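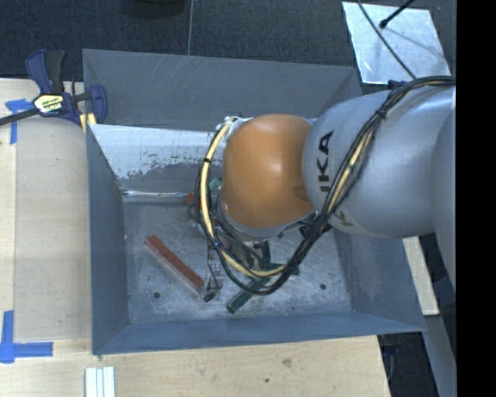

# Food waste in the Drosside canteen

Group members: Solange Tavares, Tanner Pelletier, Daiane Siqueira
Supervisor: Dalva Assunção

## 1. Aim

We wanted to find out how much cooked food is thrown away at lunch in the Drosside canteen, and whether offering a smaller portion would change this. The canteen sells one hot main, one vegetarian main and a soup. Until April there was only one plate size.

## 2. Method

We weighed plate waste at the tray return during two periods of equal length. In the first, the canteen served as normal. In the second, a small plate was offered at a lower price, with a sign at the till. Both periods used the same menu.

Bones, peel and napkins were taken out before weighing. Drinks and soup were left out, as liquid was hard to collect without spilling. We also gave a short paper questionnaire to 100 diners and got 30 back with every question filled in.

## 3. Results

| Period | Plate waste (kg) |
|---|---|
| One plate size | 642 |
| Two plate sizes | 509 |

Waste fell by 133 kg, or just over a fifth. Rice and boiled potatoes made up most of what was left in both periods. Meat was rarely left. The vegetarian main did worse on lentil days – Daiane's notes from the tray return mention this several times.

In the questionnaire, the most common reason for leaving food was "too much on the plate", followed by "did not like the side dish".

## 4. Problems

We did not record how many meals were sold in each period, only the total waste. If fewer people ate in the second period, part of the drop could come from that. The till system, Gimport, can print daily sales, but we asked for this too late.

The questionnaire return was low, and those who answered may care more about waste than other diners.

## 5. Further work

Iolanda Vieira, the canteen manager, has agreed to keep the small plate until the end of term. We would like to repeat the weighing with sales figures for each day, and to try serving rice and potatoes separately so that diners can choose how much they take.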